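Workshop tips: when the grip lets go

The Hanby gripper dropped a full bottle of pop on Tuesday, jaws open, no warning, on a job as grand as emptying a mini fridge. Fault 54 in the log, if you keep one. Keep one.

First tip: before reaching in, look between the fingers. Anything lodged in the V stops the pads closing square.

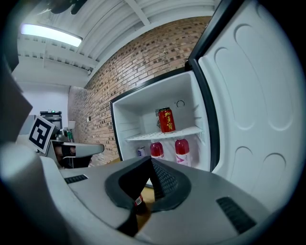
Fingers open, fridge open, shelf to clear.

Second tip: check the cable with your arm stretched right out. Ours was fine at the elbow and sulked at full reach – the plug had worked loose by 2 mm. Tape it, then pull a bottle from the bottom of the fridge, under the shelf, where the reach is worst.

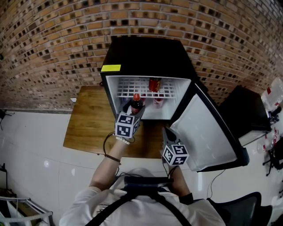 Words: Gudrun Steinbach | Workshop

Third tip: wipe both pads with a barely damp cloth. Washing-up liquid leaves a film, and a filmed pad holds a bottle much as a toddler holds a secret. Seat the bottle low, count to five, then lift. Shoes on, please. Cola is heavier than it looks.

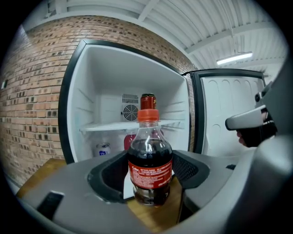 Carvalho wrote in to say the tape only buys you a week, and that a new plug cured the dropping for good. Switch off before you swap it – he didn't, and has the thumb to show for it.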